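Visit report: Gakunent data collection workshop
March 14, 2022

Four of us from Melnyk went to see Gakunent's manipulation group. We wanted to know how they gather demonstrations for their fruit-handling work, and whether the method would suit our own packing trials. Sevim Keskin met us at the door and Rui Coelho joined after the first coffee. The visit lasted until mid-afternoon.

The morning was a talk. Rui went through the results from October, when the group compared two ways of teaching a robot arm to pick up soft produce. In the first, an operator drove the arm from a desk with a pair of control handles. In the second, the operator held the gripper in the hand and did the job directly, with a camera on the tool recording what the gripper saw. No arm was present during the second kind of recording. The movement of the tool was worked out afterwards from the video and the motion sensor.

The hand-held method was faster to record. Rui gave the figure as 11 seconds for a typical pick and place, against 19 seconds when driving the arm. He was careful to say that the faster recordings were not all usable. Tracking was lost when the tool was turned quickly towards a blank wall, and those runs had to be thrown out. They now check every recording on the same day and repeat the bad ones before the table is cleared.

The result that interested us most had to do with surroundings. A policy trained on recordings from a single tidy bench did well on that bench and badly elsewhere. When the same number of recordings was spread over six rooms with ordinary tables and ordinary clutter, the success rate on the home bench dropped a little and the rate in a new room went up a good deal. Yurani Nina, from Brukidik, asked whether patterned cloths confused the system. Rui said they helped with tracking, as there is more for the camera to hold on to, but made it harder for the policy to tell printed fruit from real fruit early in training. This went away with more data.

We spent some time on the pads. The group has tried three types and has settled on a ribbed one for small fruit. Smooth pads let a cherry roll out sideways, and a hard pad marks the skin. Ekrem Kılıçarslan, who builds the tools, said that the pads are changed often and that a worn pair shows up in the results before anyone can see the wear. He keeps a log of which pair was on which tool. Our own trials have no such log and I think we should start one.

After lunch we moved on to the fruit task. The operator is given a table with mixed fruit on it and a metal bowl, and picks up one item at a time. Only the start and end of each recording are marked by hand. There is a longer version with two grippers, one in each hand, meant for cases where one tool holds something steady while the other works. Tarık Keskin said that the two-handed recordings take much more practice and that new operators start with one tool only.

Each of us had a turn. The gripper is heavier than I expected, and after a few minutes I was holding my elbow against my side. Closing the jaws gently takes some getting used to. I squashed my first cherry. The stem is a nuisance, as it can catch on a pad and drag the fruit along when the jaws open. Tarık's advice was to come straight down and to leave the wrist alone until the fruit is clear of the table. Shiny metal is also a difficulty, and Rui said reflections in a bowl were behind many of the failures in the October tests. They have kept metal bowls in the set for that reason.
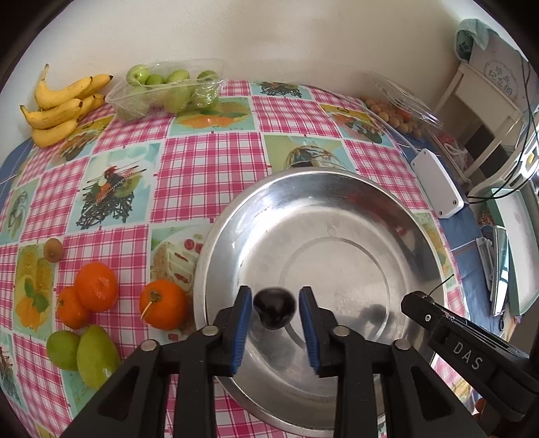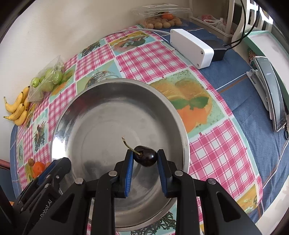 The fruit task, with dark fruit held between the blue pads.

Points to follow up:

Sevim will send the written method, including the same-day checking sheet.

Ekrem will quote for two grippers with spare pads. The software to turn recordings into training data is called Fusum and would come with them.

We asked for the failed runs as well as the good ones. Rui has to check whether these can be shared.

Yurani would like to repeat the six-room comparison with packed punnets in place of single fruit. We said we would supply the fruit if Brukidik can find the rooms.

Travel was by train both ways. Anyone going later should note that the side entrance is the one in use, and that the canteen stops serving hot food at half past one.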